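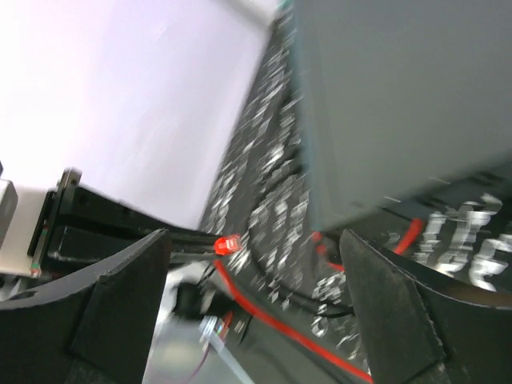

Relatório de projeto: efeito da moagem e da temperatura da água na extração de café filtrado

1. Objetivo

Determinar de que modo a granulometria e a temperatura da água influenciam os sólidos dissolvidos totais (TDS) e o rendimento de extração em café preparado por percolação. O trabalho foi realizado em julho, no âmbito da unidade curricular de Operações Unitárias, sob orientação de Tsung-han Cheng.

2. Materiais

Café arábica de torra média, lote 2079, fornecido pela Urkomance. Moinho de mós cónicas Dudek, regulado em duas posições (fina e média). Refratómetro Gitby, calibrado com água destilada antes de cada série. Filtros de papel cónicos, balança com resolução de 0,1 g e chaleira com controlo de temperatura.

3. Procedimento

Em cada ensaio usaram-se 20 g de café moído. A pré-infusão durou 30 segundos, após o que se verteu a restante água em fluxo contínuo. As temperaturas testadas foram 86 °C e 94 °C. Realizaram-se 20 ensaios, cinco por combinação. As amostras arrefeceram até à temperatura ambiente e foram filtradas antes da leitura. O rendimento calculou-se pela expressão:

R (%) = massa da bebida (g) × TDS (%) / massa de café (g)

4. Resultados

A moagem fina a 94 °C apresentou o TDS médio mais elevado, 1,47 %. Com uma massa média de bebida de 288 g, obtém-se um rendimento de 21,2 %. A moagem média a 86 °C ficou em 1,18 % de TDS e 17,2 % de rendimento, para 292 g de bebida. O tempo de percolação mais longo foi de 196 segundos, registado com moagem fina a 86 °C.

5. Discussão

A granulometria teve maior efeito do que a temperatura no intervalo estudado. A redução do tamanho das partículas aumenta a área de contacto e prolonga o escoamento, pelo que os dois efeitos não puderam ser separados. O vertimento manual introduziu variação no caudal. Não foi feita análise sensorial.

6. Trabalho futuro

Repetir a série com a bomba doseadora Uken, a caudal constante, e peneirar o café moído para obter a distribuição granulométrica.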